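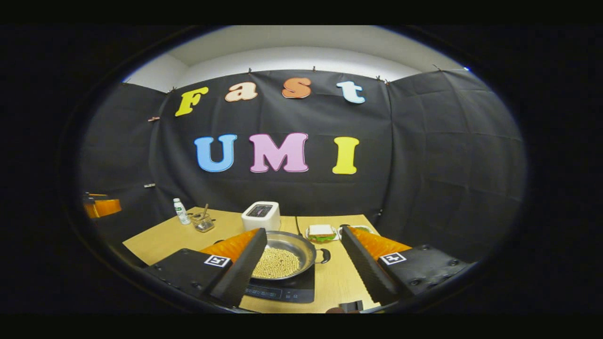
"Fast UMI" in colored letters on a black cloth backdrop.

Last updated: March 2018

Kusico patch changes the third boss

The new patch for Kusico is out on all three systems. Most of it is small fixes, but the fight with Leltine at the end of the Salt Stairs has been reworked enough that old advice for it no longer applies. If you have a guide bookmarked, check when it was written.

Leltine used to open with the bell throw every time. Players learned to stand on the left ledge, wait for the bell to pass, and get in a free hit before the music had properly started. The left ledge is still in the room, but it now crumbles a moment after you land on it. The opening attack is picked from two, the bell throw or the long sweep, and both come out at the same speed. Watch her sleeve. If it drops, it's the bell.

Her health has gone down from 326 to an even 300 on normal difficulty. The hard setting is unchanged. In practice the fight lasts as long as before, as she spends more time up on the rafters where only the sling can reach her. Bring plenty of stones. You can carry 23 with the larger pouch, and the pouch is still sold by the ferry keeper in Metwally for 90 shells. He doesn't restock it if you sell it back to him, so don't.

The second half of the fight has a proper checkpoint now. Lose after the floor gives way and you start again in the flooded room with whatever stones you had when you fell in. This can work against you. If you fell in with none, you restart with none, and the two crates by the pump are the only refill. Quitting to the title screen puts you back at the top of the stairs with a full pouch.

The music has changed as well. The original theme, the one with the hand drum, plays during the first half only. The flooded room has a slower version that was on the soundtrack album but never used in the game. It can be turned off under Sound, Extras.

Other changes:

- The map of Metwally shows the lower docks after you have been there once.
- Drutudard can be spoken to after the lantern quest. He has 9 new lines, and one of them gives the location of the blue key.
- Jumping while holding a lantern no longer puts it out.
- The frog in the mill race can't get stuck behind the wheel.
- Subtitles can be set to large.

Two known problems remain. The achievement for beating Leltine without using the sling doesn't unlock if you restart from the new checkpoint, so you have to do both halves in one go. Saves made inside the mill before the patch may load with the door shut. Leave by the roof hatch and come back in through the yard to clear it.

The download takes about 20 minutes on a slow connection. Old saves carry over, including ones made partway through the Salt Stairs. The next patch is planned for May and is supposed to deal with the achievement and the mill door. We will update the boss pages in the guide section one at a time, starting with Leltine.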